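Firnham: bimanual grasp logs and replay tools

Version notes at the end. Maintained by Meenakshi Bansal and Davoud Alipour. 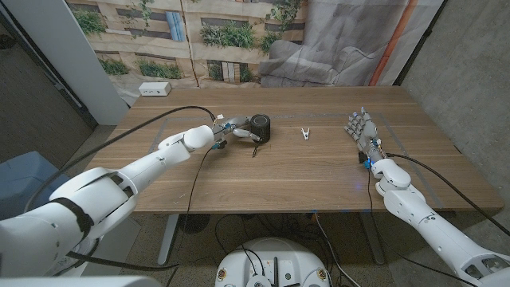

Firnham holds 1833 tabletop episodes from a two-armed robot, along with the code we use to load them, check them and play them back. It was put together to test Kasia, our grasp planner, on small objects that are awkward for multi-fingered hands: clips, rolls, canisters and so on. Each episode covers one task attempt, good or bad.

What is in an episode

head.mp4: video from the head camera
joints.csv: commanded and measured positions for both arms and both hands
plan.json: the planner output, including grasps it rejected
label.txt: success, fail or abort, plus a short free-text note

Left and right are always the robot's left and right. Time stamps are in seconds from the start of the episode. Video and joint data share one clock, but the first few rows of joints.csv may come before the first video frame. The loader trims them unless you pass --keep-head.

Getting started

Unpack the archive, set FIRNHAM_ROOT to the folder and run:

python check.py --all
python replay.py --episode 32 --dry-run

The dry run draws the joint paths and reports limit violations. It sends nothing to the hardware. Leave the flag on until you have matched your joint order to the one in robot.yaml.

Known problems

Finger contact is estimated from motor current, and light contacts are often missed. Cables sometimes pass in front of the hands and confuse the segmentation model. Camera calibration was redone in June, so use calib_b for anything recorded after that. Up to 9 episodes have a wrong label; Ida Bauerfeind is going through them.

Version notes

3: December 2021. Added rejected grasps to plan.json. Fixed swapped wrist columns.
2: New loader, old one removed.
1: First internal release.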